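Equipment Planning Meeting, Minutes
Grumcombe Kitchen Automation Lab
Wednesday, 2:00 p.m., small conference room

Present: lab manager, simulation lead, hardware lead, purchasing, one student rep
Absent: safety officer (sent written comments)

1. Minutes of the last meeting
Approved with one fix. The Zetcombe quote was for a single gripper, not a pair.

2. Gripper purchase
Purchasing has two quotes in hand. Zetcombe is at $1,990 and Elau is at $2,590. The Elau price includes the mounting plate and a spare set of fingers. Zetcombe sells both separately and has not sent prices for them. Hardware would like the Elau but can work with either one. The student rep asked if the old mounting plate could be reused. Hardware will measure it.
Decision: hold the order until Zetcombe prices the plate and fingers. If there is no answer by the next meeting, buy the Elau.

3. Simulation before hardware
The simulation lead went over the kitchen tasks now being worked on. Toaster oven tasks come first, with the arm reaching in at the open door near the rack. Tasks with the wire baskets come later. The group agreed that no money goes to real appliances until the matching task has been run in simulation and the results written up.
The lead asked for more computer time. The present allowance is 200 hours a month and it ran out early in May. Purchasing will ask what a larger block costs.

4. Real test counter
Siddiqui offered a used counter section with lower cabinets. Delivery is extra. Hardware wants the depth checked against the simulated counter before we say yes. The safety officer's comments ask for a stop button within reach of both ends of the counter and a separate circuit for anything that heats. Both were accepted and go into the budget as their own lines.

5. Small items
Replacement cables, 19 needed. Approved from the supplies line.
Second monitor for the simulation desk. Put off to the fall budget.
Storage cabinet for spare arm parts. Student rep to check the basement first.

6. Action items
Purchasing: Zetcombe plate and finger prices, cost of added computer time
Hardware: measure old mounting plate, get counter depth from Siddiqui
Simulation: written results for the toaster oven tasks
Lab manager: revised budget sheet with the two safety lines

Meeting closed at 3:10 p.m. Next meeting same time and room, two weeks out.
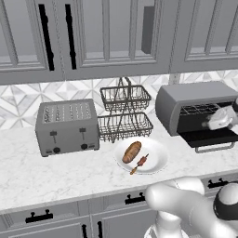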